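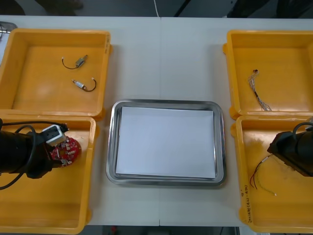 ## Two-arm kitting table, Wadmont shop: inspection checklist with comments

Inspection date: 07/06/2018
Filled in by: Yufang Wan
Present: Harsh Negi (shop), Madhu Kandpal (maintenance)
Copy to: Geeta Sisodia, Mereana Mudgway

The list has two purposes. The first is the usual safety check before the table may run in the day shift. The second was asked by Geeta: to write down which part of the kitting work the machine can already do, and which part must stay with a person for now. I put these comments under each point, so please read the comments also when the result is OK.

Results used: **OK**, **OK with comment**, **NOT OK**, **Not checked**.

### A. Before power is on

- [x] **A1. Table sections level and locked together.** OK. Madhu checked the joint with the straight edge.
- [x] **A2. Emergency stop on both sides, pressed and released.** OK. Both arms stop with either button. In September the left button only stopped the left arm, and this is now repaired.
- [x] **A3. Yellow bins in place, no cracks.** OK with comment. The bins are not fixed to the table. A person can move one with the sleeve and not notice it. Harsh wants small corner stops and I agree with him.
- [ ] **A4. Floor clear on all four sides.** NOT OK. Loose small items must be removed from the floor before start. Also please tie up the cable at the far side of the table, it hangs too low.
- [x] **A5. Steel tray in the center, paper lying flat inside.** OK. Paper must not stand up over the rim.

### B. Arms and grippers

- [x] **B1. Gripper housing, screws and covers.** OK.
- [x] **B2. Cables at the gripper.** OK with comment. The cable makes a loop over the gripper and then goes down beside the bin. When the arm reaches low, the loop can come near to the bin wall. I did not see damage on the cable. Madhu will look again after 400 hours.
- [x] **B3. Slow speed when a person is inside the marked line.** OK. Tested three times from the left and three times from the right.
- [x] **B4. Gripper opens by hand with power off.** OK. It needs more force than I like. Mereana could do it with one hand, I needed both.
- [ ] **B5. Part stays in the gripper when air pressure or power is lost.** Not checked. Goel has not sent us the test sheet yet. Until it is here, nobody puts a hand under a gripper which holds a part.

### C. The chore itself, part by part

The work is simple to explain to a new colleague. Take one part from each bin, put all in the steel tray on the paper, do not bend anything, give the tray to the next bench. A new colleague can do it properly before the first coffee break. For this inspection we let the table make 38 kits at normal speed, with Harsh standing at the stop button.

- [x] **C1. Round red circuit board.** OK. The best result of all parts. The gripper takes it at the edge and holds it steady on the way. I looked at the small components with the magnifier afterwards and found no new marks.
- [x] **C2. Small motors with lead wire.** OK with comment. The motor body is no problem, it is round and hard and the gripper likes it. The problem is the wire. If two motors lie close together, their wires can cross and the arm may lift both. It happened 2 times. The arm did not notice the second motor and carried it to the tray also.
- [ ] **C3. Thin wire bundle.** NOT OK. The arm tries to take the bundle in the middle, where the strands already go apart. It should take it at the dark end. Vascombe wrote us that a new setting can correct this, but we have not received it.
- [ ] **C4. Colored wire harness.** NOT OK without a person. See the comment below.

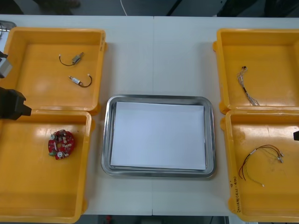

**Comment to C4.** Harness handling is for me the real question when somebody asks if a machine can take over our bench work. A board has one shape and keeps it. A harness has a different shape each time you put it down, and the gripper program must find a good place to hold it again from the beginning. In the lower right bin the wires come together near the short white sleeve and then spread to the right with the metal tips at the ends. A person takes it by the sleeve without thinking. The arm takes what is highest, and this can be one single wire, for example the red one which makes a loop. Then the whole harness hangs on one crimp. For our customer Flimholm a pulled crimp is a reject, also when it looks good from outside. Harsh stopped the table 3 times for this reason, and each time I think he was right to stop it.

My proposal for C4: the harness is placed in the tray by hand, after both arms are back in the rest position and the green lamp is on. It costs a little time per kit. Mereana made the objection that then the person must stay at the table anyway, so where is the saving. This is a fair question and I do not have a full answer. The person could prepare the next bins during the run, but only from outside of the marked line.

### D. Person and machine together

- [x] **D1. Rest position is clear for everybody.** OK with comment. In rest position the grippers must be completely outside of the yellow bins, left side and right side. "Almost outside" is not rest position. Please tell this to the late shift too.
- [x] **D2. Marked line on the floor can be seen.** OK. Repaint at the next cleaning.
- [ ] **D3. Refill of bins.** NOT OK. I saw one refill made while the right arm was still moving slowly. The rule is the same for slow speed: wait for the lamp.
- [x] **D4. No long sleeves, no lanyard, hair tied.** OK. All persons correct.
- [x] **D5. Writing on the bins.** OK with comment. Marker on the rim is hard to read from where the operator stands. Printed labels on the outside wall would be better, with the name of the part and nothing else.
- [x] **D6. Tray with the finished kit is taken out by hand.** OK. The rim is smooth. Lift with both hands and keep it level.

### E. After the run

- [x] **E1. Both arms in rest position, power off, key removed.** OK. Key is with Harsh.
- [x] **E2. Paper in the steel tray changed.** OK.
- [x] **E3. Bins checked for broken strands.** OK with comment. Short pieces of strand stay on the bottom of the bin and are difficult to see on the yellow. Use the soft brush. Compressed air is not allowed here.
- [ ] **E4. Run log saved.** NOT OK. The log of the first part of the run is missing. Madhu asks Goel if it can be recovered.

### Decision

The table may run in day shift for boards and motors, with one trained operator at the stop button. Wire bundle and harness are placed by hand until C3 and C4 are closed. Late shift does not run the table.

Open points:

| Point | What | Who |
|---|---|---|
| A3 | Corner stops for bins | Harsh |
| A4 | Floor and hanging cable | Madhu |
| B5 | Test sheet from Goel | Yufang |
| C2 | Motors in the bin with more distance between them | Harsh |
| C3 | New setting from Vascombe | Yufang |
| C4 | Written instruction for placing by hand | Mereana |
| D3 | Talk with all operators about refill | Geeta |
| E4 | Missing log | Madhu |

Added by Harsh: for C2 I tried it already with the wires turned away from each other before the start. It works better, but then I am the one who sorts the motors for the machine.

Added by Geeta: accepted with the limits written above. Please repeat section C completely when the setting for C3 is installed, also the board, even if it was good this time.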